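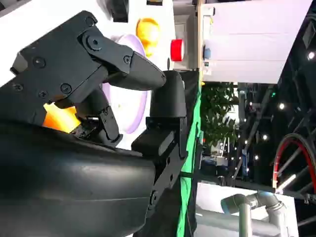
## 4. 시연 데이터를 어떻게 모았나

앞 절에서 정책 구조 얘기를 길게 했는데, 솔직한 순서로 쓰자면 이 절이 먼저 와야 했을지도 모르겠습니다. 저희 실험에서 성능을 가장 크게 흔든 건 네트워크 쪽이 아니라 사람이 로봇을 어떻게 움직여 줬느냐였거든요. 그래서 수집 과정을 좀 자세히 적어 둡니다. 같은 작업을 재현해 보려는 분이라면 5절의 표보다 여기를 먼저 읽으시는 편이 나을 거예요.

### 4.1 과제와 시연 방식

과제는 단순합니다. 작업대에 놓인 물체를 집어서 접시에 올리면 끝이에요. 말로는 한 줄인데, 집는 대상이 둥글고 면이 고르지 않으면 사정이 꽤 달라집니다. 손가락을 대는 높이가 조금만 어긋나도 물체가 돌아가 버리고, 조작자는 그걸 보고 손목을 비틀어 보정하고, 그러면 그 보정까지 고스란히 데이터에 들어가죠.

시연은 두 가지로 받았습니다. 하나는 직접 교시, 그러니까 조작자가 팔을 손으로 잡고 끌고 다니는 방식이고, 다른 하나는 Skeltell 원격 조종기를 쓰는 방식입니다. 전체 에피소드는 2000개이고, 그중 900개가 직접 교시예요. 나머지는 전부 원격 조종입니다. 처음엔 반반으로 맞출 생각이었는데 1월에 직접 교시 쪽 일정이 밀리면서 이렇게 됐습니다. 비율을 일부러 고른 건 아니니 여기에 큰 의미를 두지는 말아 주세요.

두 방식의 차이는 궤적을 그려 보면 금방 보입니다. 직접 교시로 받은 궤적은 부드럽고 속도 변화가 완만한데, 접촉 직전에 멈칫하는 구간이 거의 없어요. 사람 손이 팔을 통해 무게와 저항을 바로 느끼니까 망설일 이유가 적은 거죠. 원격 조종 쪽은 반대로 접근까지는 빠르다가 물체 바로 앞에서 속도가 뚝 떨어집니다. 조작자가 화면만 보고 손가락 위치를 가늠하는 시간이에요(저도 해 보니 정말 그렇게 되더라고요!).

### 4.2 손목 시점이 조작자에게 미치는 영향

원격 조종 화면에는 머리 쪽 시점과 손목 시점을 나란히 띄웠습니다. 그런데 손목 시점이라는 게 막상 쓰려면 좀 고약해요. 물체가 가까워질수록 손가락과 하우징이 화면을 크게 가리고, 정작 알고 싶은 접촉면은 손가락 뒤로 숨어 버립니다. 팔이 기울면 배경도 같이 기울어서, 처음 앉은 조작자는 위아래를 헷갈려 하기도 했고요.
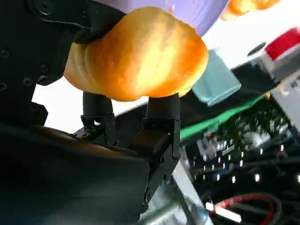

그래서 저희는 조작자에게 접근할 때는 머리 시점, 손가락을 닫을 때는 손목 시점을 보라고 안내했습니다. 강제한 건 아니고 권장이었어요. Golnar Alipour는 이 안내를 거의 무시하고 처음부터 끝까지 손목 시점만 봤는데 에피소드 길이가 오히려 짧았습니다. 숙련도가 쌓이면 가려진 부분을 머릿속으로 채우게 되는 것 같은데, 이건 한 사람 사례라서 주장으로 내세우기는 어렵네요.

다만 학습 쪽에서는 얘기가 다릅니다. 조작자는 시점을 골라 보지만 정책은 두 시점을 항상 같이 받잖아요. 조작자가 머리 화면에서 읽고 내린 결정을 정책이 손목 영상의 우연한 배경과 엮어 버리면 곤란합니다. 이걸 줄이려고 학습할 때 손목 영상의 바깥쪽을 무작위로 잘라 냈고, 그 효과는 5.3절에서 따로 다룹니다.

### 4.3 무엇을 버리고 무엇을 남겼나

수집한 걸 다 쓰지는 않았습니다. Spyros Golob와 제가 에피소드를 나눠 돌려 보면서 397개를 뺐어요. 기준은 미리 적어 두고 시작했습니다.

- 조종 신호가 끊겨 팔이 중간에 정지한 경우
- 조작자가 과제와 무관하게 팔을 움직인 경우
- 물체가 작업 영역 밖으로 나가 사람이 손으로 되돌려 놓은 경우

한 번 놓쳤다가 다시 집는 에피소드는 남겼습니다. 이 부분은 둘이서 꽤 오래 다퉜는데요, Spyros는 깔끔한 시연만 써야 한다는 쪽이었고 저는 재시도 장면이야말로 정책이 배워야 할 내용이라고 봤습니다. 결국 두 버전을 모두 학습시켜 비교했고, 재시도를 포함한 쪽을 본 실험에 썼어요. 대신 놓치는 순간의 동작까지 따라 하면 안 되니까, 손가락이 벌어지기 직전 20프레임은 손실 계산에서 제외했습니다. 값을 여러 개 바꿔 보긴 했는데 더 길게 잡으면 접근 동작까지 잘려 나가서 여기서 멈췄습니다.

### 4.4 다지 손으로의 확장

평행 방향으로 닫히는 손가락만 가지고 끝낼까 하다가, 같은 종류의 과제를 관절이 여러 개인 손으로도 시연해 봤습니다. 그림 3이 그 작업입니다. 조작자의 손가락 움직임을 Plaro 리타기팅 모듈이 로봇 손 관절로 옮겨 주는 구조예요.

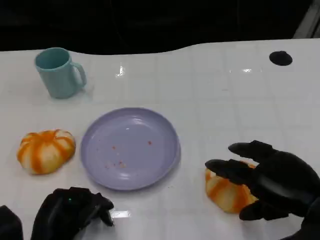
**그림 3.** 다지 손을 이용한 시연. 오른손이 주황색과 흰색 줄무늬 물체를 손가락으로 감싸고 있다. 가운데는 라벤더색 접시, 그 왼쪽은 같은 무늬의 다른 물체.

손가락이 많아지면 쉬워질 줄 알았는데 조작자들 반응은 제각각이었습니다. 위에서 덮듯이 감싸는 자세는 다들 금방 익혔어요. 문제는 엄지였습니다. 사람 엄지가 움직이는 범위와 로봇 엄지의 범위가 달라서, 조작자는 충분히 오므렸다고 생각하는데 로봇 쪽은 덜 닫혀 있는 일이 잦았거든요. 보정 계수를 조작자마다 따로 잡아 주니 불평이 확 줄었습니다. 세션 시작 전에 손을 폈다 쥐었다 하면서 맞추는 절차인데, 귀찮더라도 빼먹지 않는 걸 추천합니다.

또 하나, 양손 중 한쪽만 쓰는 과제라도 쉬는 손의 자세를 정해 두는 게 좋습니다. 저희는 처음에 이걸 조작자 마음대로 뒀다가, 쉬는 손의 위치가 조작자별로 갈리는 바람에 정책이 그 위치를 보고 동작 속도를 바꾸는 걸 발견했어요. Stomthorpe에서 찍은 초기 데이터가 특히 그랬고, 그 묶음은 다지 손 학습에서 통째로 뺐습니다.

다지 손 데이터는 앞서 말한 에피소드 수에 포함하지 않았고, 정량 비교도 하지 않습니다. 리타기팅 설정이 중간에 바뀐 탓에 같은 조건이라고 부르기가 민망해서요. 5절의 수치는 모두 4.1절의 두 방식으로 모은 데이터에서 나온 것이고, 다지 손 결과는 부록에 조작자 의견과 함께 실었습니다.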